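Sunday, October 22, 2006

# Condition of Room 111

## 1. Access

I let myself into the Mizuno building with the Parnero master key. The front desk is not staffed on Sundays. The elevator was off, which did not matter, as the room is on the ground floor at the end of the rear hall.

The purpose of the visit was a reading. Parnero owns the building and leases it by the room. Femilus had taken Room 111 for storage and gave it back in August, and the electric meter for the room was read on the day the lease ended. The figure on the form was 2,520. The billing office then forgot the room until this month, when a clerk read the meter and got 3,911. A room with no tenant had used 1,391 kilowatt-hours. I was asked to find out what on.

The August form was signed by Toshio Ichikawa. He had inspected for Parnero for longer than I had been alive to pay rent, and he retired the week after he signed it. I had his files, his desk and his flashlight. I had met him once, for the handover, which took an afternoon. He showed me how to read a breaker panel with one hand in my pocket. He did not mention Room 111.

The door was not locked when I got to it. The lights were on.

## 2. Ceiling and services

There was a woman at the table. She said good morning and I said good morning. I told her I was there for the electrical, and she nodded as if that had been arranged. I did the ceiling first.

It is a white ceiling with deep beams, and the panels between them have small dark screw holes where earlier fittings were taken down. The form listed the tubes as working. They still worked. The white pipes run along the top of the back wall toward the right corner, and the air conditioner is up there with them. I could not find any water marks. The wall is plain and shows its seams if you look at it from an angle.

The electrical panel is on the left wall near the corner, above the ledge. I took the cover off with her standing behind me. 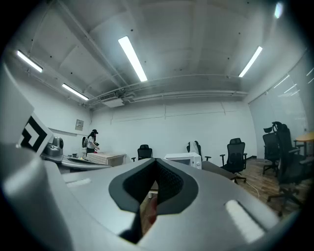 *Room 111: ceiling, back wall, panel at left.*

A panel of this kind has a card inside the cover that says what each breaker serves. The card was in Ichikawa's writing, small capitals, all the same height. Breaker 1 was lights. Breaker 2 was the wall outlets. Breaker 3 was the air conditioner, and next to it he had added a second line in a different pen: LEAVE ON, DAMP.

I turned off breaker 3 and went out to the hall to look at the meter. The disk slowed. I turned the breaker back on, and after its delay the disk picked up again. I did this three times and wrote down the intervals.

The result was clear enough. The air conditioner had been running since August on its drying setting, day and night. Taking the rated draw and the number of days, I could account for nearly all of the use. There was a remainder. It was small, and a billing office would have let it go. I had been taught that a remainder is a second load.

"Do you know who set this?" I asked her.

"He did," she said. "The wall was going soft down by the floor. He said if it dried out slowly it would be all right, and if Parnero heard about it they would rip it open and put the rent up to pay for it."

"There isn't any rent. It isn't let."

"He said that too."

I pressed the wall with my thumb in several places near the floor. It was firm. I wrote *firm*.

## 3. Occupancy

She had her cap on and her backpack on the whole time, and I took this to mean that she was about to leave, though she did not. She said she had worked for Femilus when they had the room. Her job was to receive cartons at one end of the day and send them out at the other. Between the two there was not much, and she ate her lunch at the table. When Femilus moved out to the new place by the Trasex works, they took the shelving and the cartons. They did not take the furniture, which was old, and they did not take her.

"And you kept the key," I said.

"I gave it back. He gave it to me again."

I asked her when. She thought it was the last week of August. She had come back for a sweater. Ichikawa was on his knees at the wall with a moisture meter. He asked her whether she lived far away, and she said no, she lived across the street. He asked whether she would look in on Sundays and empty the drip tray, as the drain line from the unit was partly blocked and he had run out of working days to clear it.

She had come every Sunday since. She emptied the tray into the sink down the hall. Then, as she was there, she heated something up.

I said that she was not on any list. She agreed that she was not.

I asked to see the tray. It was clean, and the water in it came to the depth of my first knuckle. I carried it down the hall myself and poured it out. It seemed wrong to make her do it with an inspector present. When I came back, she had pushed two of the chairs closer to the table.

## 4. Contents

The August form has a section for items abandoned by the tenant. Ichikawa had left it blank, and he did not leave sections blank. In every other file I have of his, an empty room has a line ruled through the box and his initials at the end of the line. I had noticed this at my desk and had not known what to do with it.

I filled in the section as follows.

Chairs, office, black: six. I sat in each. One sinks.

Table, dark brown, flat top: one. No wobble. The left corner stands out over the floor further than I would like, and I have the bruise.

Flooring, brown wood: sound, including along the back wall.

Oven, microwave, white, two round knobs on the right side of the front, one above the other: one. I asked whose it was.

"His," she said. "It was in your office. He said the new man would bring his own."

I had, in fact, brought my own. There was a clean square on the shelf over my desk when I moved in, and I had put it there, and it fit with a finger's width to spare on either side. I had thought at the time that it was a well-planned shelf.

I tested the oven with a cup of water from the hall. The turntable ran, the bell rang, the water was hot. I opened the door and left it open to let the steam out. He had told me to do that with any oven under test, and I had written it down at the handover, along with everything else he said, on a pad that I still have. The line reads *door open after, or it smells.* I had taken it for a remark about microwaves in general.

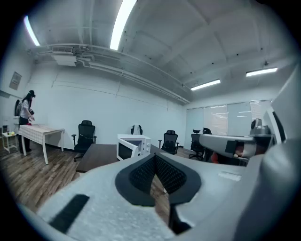
## 5. Findings

The remainder was the oven. One lunch a week does not add up to much, and it was close to what I had left over. It did not match exactly. I went through the figures again at the table with the cup in front of me, and I found that I was still short by a little more than one lunch a week would explain.

"How many do you heat?" I said.

She took some time to answer. "Two," she said. "He comes at noon."

I looked at my watch. It was twenty to.

I should record what my options were. Parnero's procedure for a room found in use is to secure the door, change the cylinder and send notice to the last tenant of record. The procedure for damp is to open the wall. The procedure for an unexplained load is to isolate it at the panel. All of them are written down and I was carrying the tools for two.

I put the cover back on the panel. There are four screws and I did them up in opposite pairs, so that the cover would sit flat. Before I closed it I looked again at the card. The second line was beginning to fade. He had used the wrong kind of pen for a warm cabinet. I went over the letters with mine, keeping to his height.

Then I wrote up the form. Under *Cause* I put: drying of back wall, by order of previous inspector, to continue until a full reading cycle shows no change. Under *Action* I put: clear drain line. Under *Occupancy* I put: attended weekly for emptying of tray. Under *Items abandoned* I struck out the oven and entered it under *Plant*, with the air conditioner, where it would not be collected.

I asked whether the drain line could be reached from the outside. She said that he had always meant to try it from the courtyard, with wire. I had wire in the car.

When I came back in with it he was sitting in the chair that sinks. He had on a good coat. He looked at the roll of wire and then at the gauge marked on the end of it.

"Too thick," he said. "You'll split the elbow."

She moved a third chair to the table and took the lid off something. I went back out to the car for the thinner one.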